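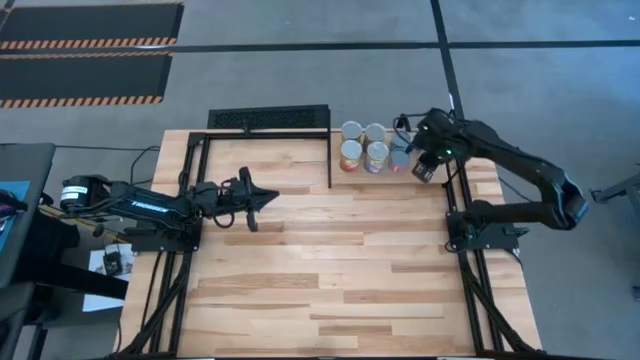
Friends of the Droltard Children's House
Minutes of the meeting held on 25th June in Retholm

Present: Wajid Dhanial (chair), Remo Nägeli (minutes), and the members who signed the list. Apologies were received from two members who are traveling.

1. Minutes of the last meeting

The minutes were read and accepted with one correction. In point 4 it was written that the water tank was paid. It was ordered, but the second half of the payment is still open. Remo has changed the text.

2. News from Droltard

Wajid spoke by telephone with the house last week. All the children are well, except for one boy who had a fever and is back at school now. The school year ends in July and 11 of the children will sit the examination for the upper school. The house mother asks if we can pay the examination fees before the holidays, as the school does not accept late payment. The members agreed. Wajid will send the money together with the monthly transfer, so that we pay the bank charge only one time.

The house mother also asked about mattresses. There was some discussion on whether we should buy them here or there. It was decided to buy them there. The transport would cost more than the mattresses, and the tailor near the market can make them in the right size for the old beds.

3. Kitchen and food store

The roof over the kitchen is leaking at the corner where the food store is. Last season a part of the rice was spoiled. A local builder looked at it and gave a price of 1000 euros for new sheets and new wood on that side. Remo found this price high and asked if a second builder could be asked. Wajid answered that there is only one other builder in the district and he is working in Cornska until after the rains. After discussion it was agreed to accept the price, but to pay in two parts - 500 euros at the start and the same again when the house mother has sent photographs of the finished roof.

Until the roof is repaired, the house should keep mainly food that does not suffer from damp. Canned vegetables, oil and sugar were named. Dry beans can be stored in the metal boxes that were sent two years ago, if the lids still close. Wajid will ask about the lids. 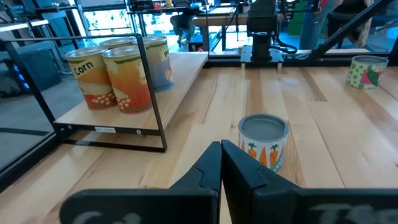 Can with carrots on the label.

4. Food collection in Retholm

The collection will take place again in July, in the hall behind the library. The food from this collection goes to families here in Retholm and is not sent to Droltard. It was felt that the poster last year was not clear on this point, and several people asked at the door. The new poster will say it in the first line. Remo will write it and one of the members will check the language.

Items close to their date should not be accepted this time. The hall is free from 7 in the morning. We must return the key the same evening.

5. Offer from Huttunen

The transport firm Huttunen has offered to lend us a small van for the collection day, without payment. We have to fill the tank and bring our own driver. The offer was accepted with thanks. The insurance question is still open: Wajid will ask the firm in writing if a driver under 25 years is covered, and he will send the answer to all members.

6. Letters to sponsors

The spring letters went out late, and three came back because the addresses were old. Members who know a new address are kindly asked to give it to Remo. It was proposed to send the letters by e-mail in the future. Some members were against this, as many of our older sponsors like to receive the children's drawings on paper. No decision was made and the point moves to the next meeting.

7. Other matters

The lock of the cupboard where we keep our papers is broken. Remo will buy a new one and keep the receipt.

A member asked if it is possible to visit the house in Droltard. Wajid explained that visits are welcome outside the rainy season, but every visitor pays for the journey himself or herself and must write to the house mother first.

The date of the next meeting will be sent by e-mail after the collection.

Minutes: Remo Nägeli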